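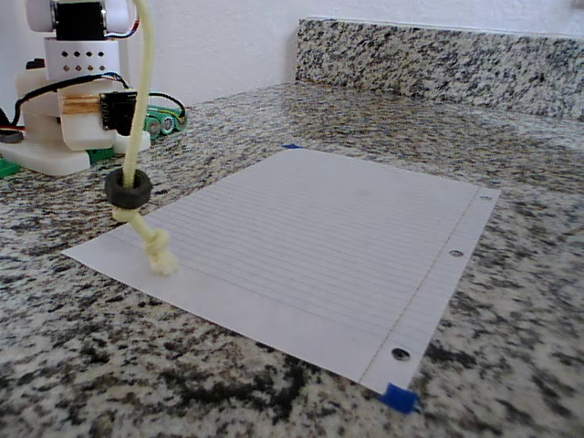 Home | Residents | Kitchens | FAQ | Contact

2 July 2025
By Leilani Schumacher, Pennington House, Bodasville

Care of granite worktops: frequently asked questions

What should be used for daily cleaning?
Warm water, a little washing-up liquid and a soft cloth. Vinegar and scouring powder must not be used.

May the worktop be used for crafts and repairs?
Yes. Residents are asked to put paper or a cloth under small parts, knotted cord and anything with a rough base — speckled stone hides grit well.

May batteries be left on the stone?
Only while work is in progress. They should be put away afterwards.

How often is the stone sealed?
Every 2 years. The next round begins in September.

How is a chip reported?
Write to the office, quoting form 1402. A reply is sent within six working days.

Comments

Hollis Haddad: Does this cover the flats in Badia as well?

Otis Lindgren: Ink from a notepad came off ours with plain soap and water.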